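# Column setup, bench notes (Hubert Pawłowska, Virkel group)

Draft for the February hand-in, sorry for the gaps.

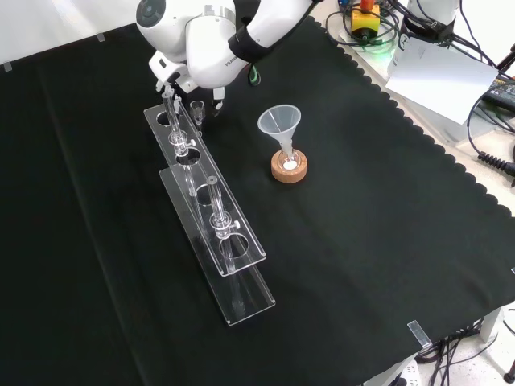

Aim: get the small glass columns packed the same way each time, so the Plikuline runs can be compared. Last term everyone clamped theirs differently and the results were a mess.

What we did:

- columns upright in the clear acrylic stand, stopcocks shut before anything goes in
- black cloth under everything, glass is much easier to see on it
- plastic funnel for the slurry, poured in 5 portions
- 5 min to settle, tap gently, top up

Total 24 min per column. Tap too hard and the bed cracks, had to redo one.

Drain time came out at 59 s on the last run. Still need to chekc the first runs, Zawadzka has the notebook.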